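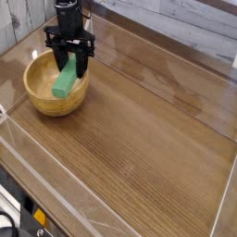
Figure 1. Green block with its lower end inside the wooden bowl, on the brown tabletop.

A Bowl for the Middle of the Table
Project report, second semester, course Objects of Daily Use

1. Introduction

In many homes there is a bowl on the table which was bought for fruit and which after a few weeks contains everything except fruit. It contains keys, a charger, a pencil, the small screwdriver for the glasses. In our project, which has the name Drultura, we wanted to study this bowl and the things that people put into it. We did not want to invent a new container. We wanted to understand how an ordinary round wooden bowl can work as a place for small things, and where it stops working.

The idea came from the student residence Plorby, where most members of our group live. The shared kitchens have a large table and very little storage, so the table becomes the storage. Before a meal someone must move everything to the window sill, and after the meal it slowly comes back. We asked ourselves if one bowl is enough to make this easier.

The report describes the bowl, the blocks that we used in place of real objects, the work on the table and then the trial in the kitchens. At the end we write what we would do in a different way.

2. The bowl

We looked at bowls in metal, glass, plastic and wood. Metal and glass are easy to wash but they are loud when you drop keys into them, and in a kitchen with thin walls this is a real problem. Plastic was quiet, but the people we asked said that they would hide a plastic bowl in the cupboard when guests come. A bowl that is hidden cannot be used for tidying.

We decided for a turned wooden bowl in a light yellow tone. On its outer side one can see the grain of the wood, and the inside is lighter than the outside. This light inside was important for our choice. Small dark objects are easy to find on a light ground, and a person who looks for a key does not want to search with the fingers.

The round form has a good side and a bad side. It has no front and no back, so people can reach into it from every chair. But it does not fit into the corner of a table, and it leaves unused space on both sides when it stands against a wall. For the middle of a table the round form is correct. For a shelf we would choose something else.

In our notes we call the bowl Thygesen, after the street of the second-hand shop in which we found it. The same name is used in the rest of this report.

3. The block

Real household objects are difficult for a study, as each one is different. A bunch of keys falls in another way every time. For the first part of the work we therefore used simple blocks. The block in the pictures is an elongated rectangular one, and it is green. The green is easy to see against the brown of the table and also against the yellowish wood of the bowl, so that in the photographs we can always recognize the edge between block and bowl.

A long block is the most difficult guest for a round bowl. In real life it stands for the glasses case, the remote control or the box of matches. When such a thing goes into the bowl at an angle, the lower end is inside and the upper end looks out over the rim. It is inside and outside at the same moment. We call this the leaning position, and in Figure 1 it can be seen well.

We had a long discussion about whether the leaning position is a mistake. One half of the group said that a bowl with things that look out is not tidy. The other half said that it is practical, as the hand can take the upper end without touching the rest. We could not agree at the table, and we gave this question to the residents in the kitchen trial.

4. The work on the table

The table has a medium brown surface with fine parallel grain lines. We liked this surface because it is close to the tables in Plorby. In the first sketches we had planned to work on white paper, but on white paper every bowl looks like in a catalog, and one forgets that it will stand on wood, next to other wood. The bowl is clearly lighter than the table and so it does not disappear.

For every position we made a drawing and a short note. We wrote down where the bowl stands, where the block is in relation to the bowl and what one can still see of the inner side. The notes were short on purpose. In an earlier exercise we had written long texts and later could not compare them.

We paid attention to four points:

Reach: can the hand come to the object without moving the bowl?
Sight: can a sitting person see what is in the bowl?
Rim: does the object stay below the rim, or does it look out?
Place: how much of the table is left for plates and books?

The last point was the one which we had forgotten in our first plan. It was added after the talk with our teacher in March. A wide bowl takes the middle of the table for itself, and the people on both sides then put their plates closer to the edge. So a bowl that makes the table tidy can also make the table smaller.

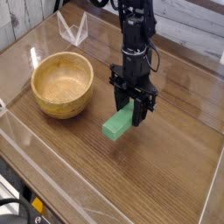
Department of Product and Interior Design, Cemau College of Applied Arts

5. Bowl and table together

When the bowl is empty and the block is next to it, above the free part of the table, the relation between the two is easy to read. The bowl stands on the left half and keeps its interior free, with the round grain pattern on the bottom. We found that the empty bowl is also a kind of information. A person who comes into the kitchen and sees an empty bowl understands that it waits for something. A bowl that is already full says the opposite, and the next object is put beside it.

This was the reason why we became interested in the area close to the bowl. In our notes it is called the ring. In the kitchens we saw many times that the bowl had free space and still the things were lying in the ring, a hand's width away. The person had wanted to be tidy but had stopped a little too early. A lower rim could help here, but a lower rim holds less. We do not have a good answer for this.

The clear walls at the sides of the work surface let us look at the objects from a low height, similar to the height of the eyes of a person who is sitting. From this height the inside of the bowl is mostly hidden by the rim. From a standing height it is open. It means that sitting and standing people have a different opinion about the same bowl, and we heard this difference later in the answers.

6. The trial in the kitchens

We gave a bowl of similar size to five shared kitchens in Plorby. We gave no instructions. We only said that the bowl is for the table and that they can use it as they like. The kitchens kept it during the rest of the semester, and we visited them at dinner time and made a drawing of the contents at each visit. For the conversation with the residents we planned a quarter of an hour, but it took some 35 minutes in most kitchens, as people had more to say about bowls than we expected.

In most kitchens the bowl was used for small things from the first evening. Keys and lighters were the most common. One kitchen used it for onions and garlic, and we did not correct them. They were satisfied.

Long objects were often leaning on the rim. The residents did not see it as untidy. One of them explained that she looks for her glasses case from the door, and when it looks out of the bowl she does not need to come in with her shoes on. After this answer the group accepted the leaning position as a useful one.

Papers were a problem in all of the kitchens. Letters and receipts do not fit in a round bowl. They were folded or put under it, and a bowl that stands on paper slides when someone pushes it.

7. What we would change

Our blocks were good for the drawings but they gave us no experience with weight and sound. For the next project we would mix blocks and real objects from the beginning. We would also include a flat thing, for example an envelope, as the kitchens showed that paper is the main visitor of a table.

We would like to compare the bowl with a shallow tray. With only 2 weeks left after the last visit we could build a tray from cardboard but could not test it in a kitchen, so it is not part of our results.

For the table in the residence we recommend a light wooden bowl in the middle and a separate place for paper near the door. The bowls stay in the kitchens which wanted to keep them. The drawings from the visits are in the project folder of Drultura in the department library and can be used by the group of next year.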